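**Ticket 403: parts organizer, lid won't stay shut**
Opened 03/03/2021 by Ok-hee Gil
Assigned: Remzi Özkan

Ok-hee says the Rastach box pops open in the drawer and small parts end up in the wrong squares. Supplier's answer was "do not overfill." I doubt that's it. Ours did it with one chip-sized piece inside, twice.

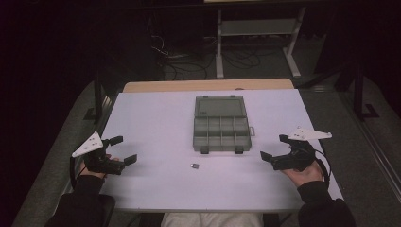 *Box open on the table, lid laid back, small part out in front.*

Remzi: Supplier now blames the latch tab and wants to sell us a new lid. Same tab as the one we bought in October, so I don't see what that fixes. Asked for a whole box instead.

Saadet: They offered 2 lids. Declined. Keep the small parts in a zip bag until the box comes.

Status: waiting on supplier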